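Course Handout, Unit 3: Pharmacy Records in Theft Cases
Instructor: Edmund Lis
Revised 2026-02-19

Reading before class: the Harka case file, including the inventory sheets and the two interview summaries.

1. Where the case begins

Most pharmacy theft cases reach an investigator as a shortage on paper. A count is taken, the count does not match the records, and the pharmacy must decide whether it is looking at an error or a loss. In the Harka file, the opening inventory for one strength of oxycodone was 1003 tablets. No one questioned that figure until May, when a new pharmacist repeated the count and could not reconcile it with the dispensing log.

Students should separate three questions: what was on hand at the start, what came in and went out, and who had access in between. A charge of theft requires proof on the last question as well as the first two. A shortage by itself identifies no person. 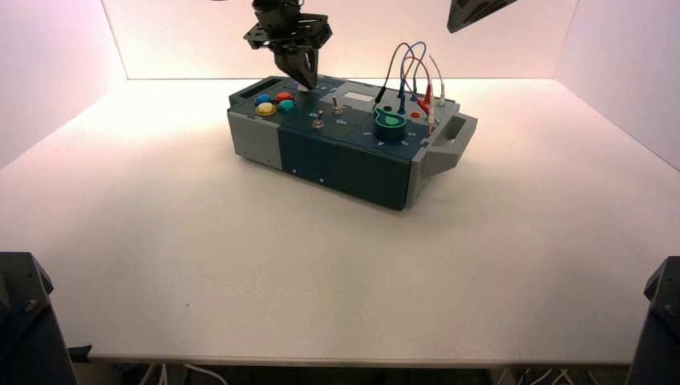

Manee Phromma asked whether a technician's sole possession of the cabinet key would be enough to answer the access question. It would be strong circumstantial evidence, but the defense may show that the key was left in a drawer, or that deliveries sat unlocked on the receiving counter. Both points appear in the second interview summary.

2. Records to request

Federal rules require a registrant to take an inventory of controlled substances at least every two years and to keep the required records available for inspection. For Schedule II drugs the inventory must be an exact count. An investigator will ordinarily ask for the inventory, the supplier invoices, the order forms, the dispensing log, and any record of returned or destroyed stock.

In Harka, the supplier, Odari, produced 20 invoices. The pharmacy produced 17. The missing 3 were signed for at the counter and never entered.

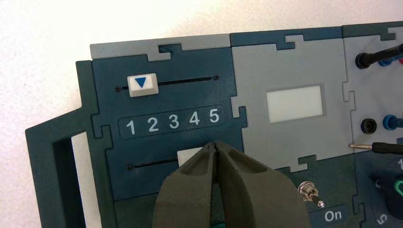 Figure 1. Slider with numbered scale.

3. Statements by employees

An employee interviewed by a private employer is generally not in custody, and the warnings required for custodial police questioning do not usually apply. The position may change if officers direct the interview. Note who was in the room, who asked the questions, and whether the employee was free to leave. The summary prepared by Sakda Phetsri omits all of these.

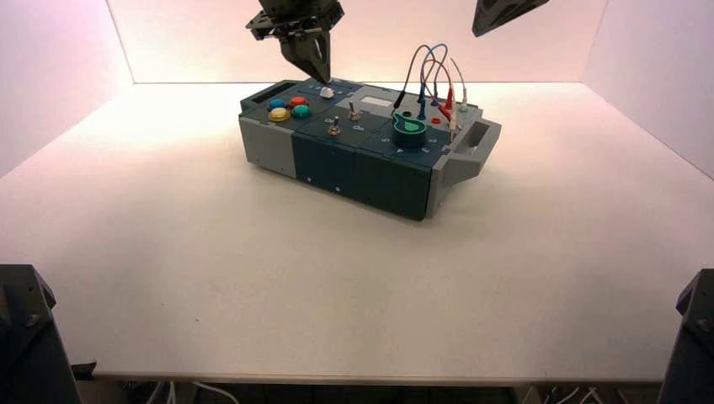
Figure 2. Gripper and task board.

4. For discussion

Prepare a one-page memorandum to the prosecutor recommending whether to charge on the present record. Address the unentered invoices separately from the counter key. Cite to the file by page number. Memoranda are submitted to Pongsak Ruangrit before the next meeting.

Suksawat Program in Criminal Justice | Contact the course office | Copyright 2026 | Back to top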